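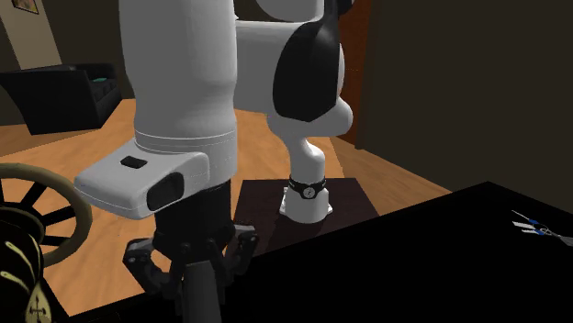
Listas > Robótica de andar por casa > Mensajes > Hilo 322

Re: ¿pueden ya con las tareas de casa o no?

De: Simone Damasceno
Para: la lista

¡Hola a todos! Contesto a Hanyu entre líneas, que si no me pierdo.

Hanyu Guo escribió:
> Llevo 200 intentos en simulación con lo de recoger la encimera y sigo
> sin fiarme. ¿Alguien cree de verdad que un brazo fijo sirve para algo
> en un salón? Yo a Jaketti le veo futuro en el taller, atornillando
> siempre la misma pieza, pero en casa...

Pues yo sí lo creo, pero con la boca pequeña. La escena que os pongo es la que estoy usando yo: brazo blanco sobre su pedestal, pinza negra abierta y la encimera negra delante, con una cosita fina, metálica y azul, tirada a la derecha (parecen unas tijeras). La tarea es cogerla y guardarla, nada más. Mi sobrina lo hace sin mirar y yo llevo con ello desde febrero.

Lo que me trae frita es la encimera, tan oscura que apenas se distingue nada encima. Con objetos gordos me da igual, pero algo así de delgado y plano... la pinza baja, roza y lo empuja. Probé a aclarar el material y mejora una barbaridad, solo que entonces estoy haciendo trampa, porque mi encimera de verdad es negra y no pienso cambiarla por un robot, je.

> En Brurncombe dicen que doblan toallas sin ayuda.

Vi el vídeo el sábado. Toallas, sí, todas iguales y ya estiradas. Que me doblen una sábana bajera y hablamos. Lo del taller te lo compro entero: allí la pieza llega siempre al mismo sitio. En un salón tienes el sofá, el cojín, la rueda de madera que alguien puso de adorno, y todo cambia de sitio cuando le da la gana.

¿Has probado el planificador Wei con la muñeca más inclinada? A mí me salvó 4 agarres seguidos y luego volvió a las andadas. Si te sirve te paso la configuración, pero mándame tú la tuya, que tengo curiosidad por ver a qué altura pones el brazo.

Un abrazo,
Simone

Mensajes recientes en la lista
- Custulard y los cajones que se atascan
- Vaciar el lavavajillas: ¿quién se atreve?
- Pinza de dos dedos o ventosa para el taller
- Vendo pedestal, recogida en mano

Usamos cookies para recordar tu sesión en el archivo de la lista. Si sigues navegando, entendemos que las aceptas.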